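Section 6. Putting Your Sneakers Back in the Box

If you have kept the box your sneakers came in, good for you, because it is still the nicest home they can have between seasons. Set it on the floor with plenty of room on every side, and open the lid all the way back on its fold.
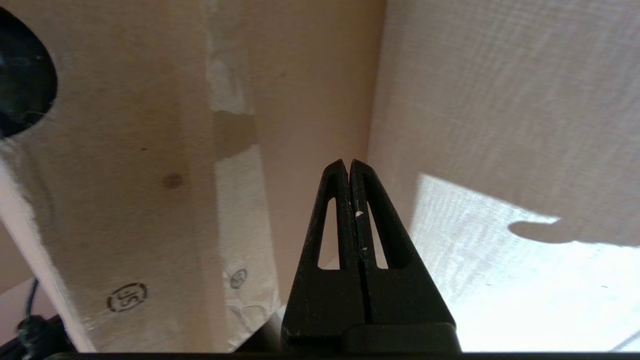
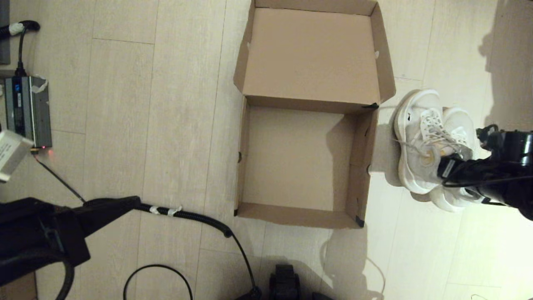
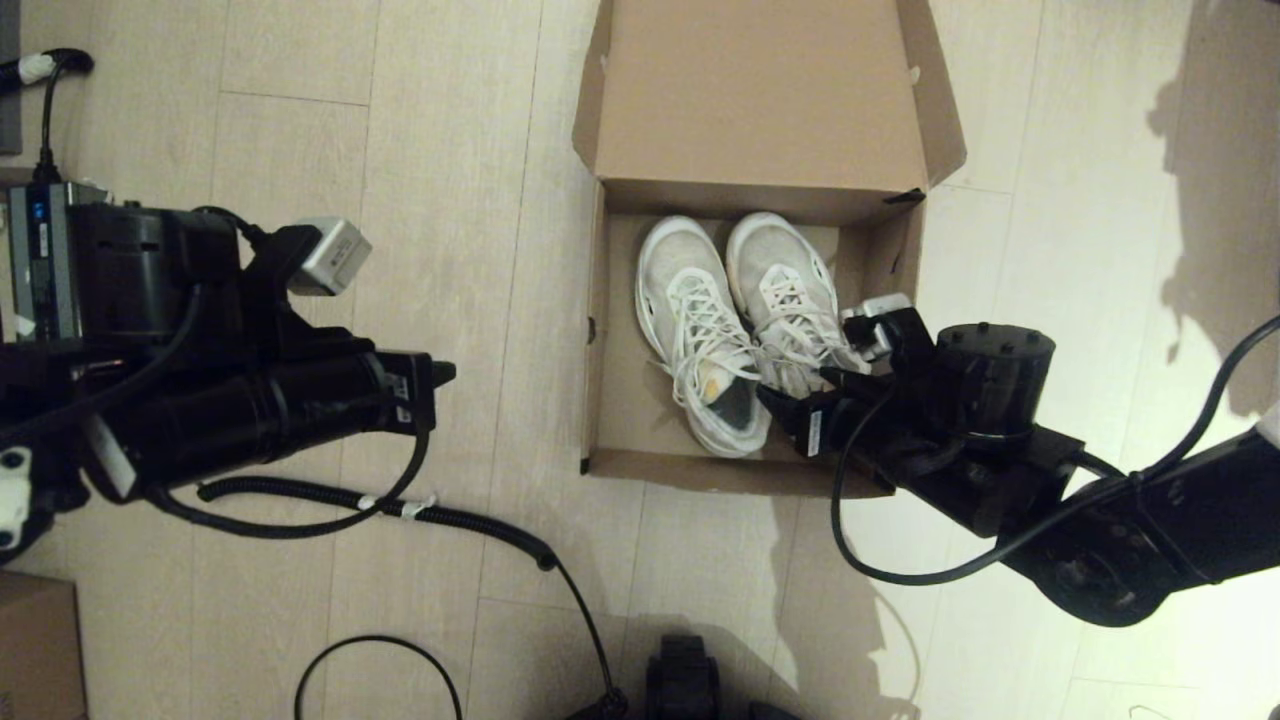
1. Knock the soles together outdoors, then let the shoes air overnight. Please don't rush this one, however tempting it is!

2. Loosen the laces a little and tuck the ends inside, so they don't get caught when you close up.

3. Lower the shoes in one at a time, side by side, toes toward the fold. If the second one is snug, ease the heel down last (a gentle wiggle does it).

4. Bring the lid over and tuck in the side flaps. You should feel very little push back from the shoes.

Note: If your box has gone soft at the corners, the Jokodico storage box takes most adult sizes and folds the same way. Ask for part 714.

Caution: Never stack more than 6 full boxes, and keep them away from heaters and damp walls.

Our thanks to Ilgın Yurt, who tried these steps on nearly 52 pairs and talked us out of a much longer version.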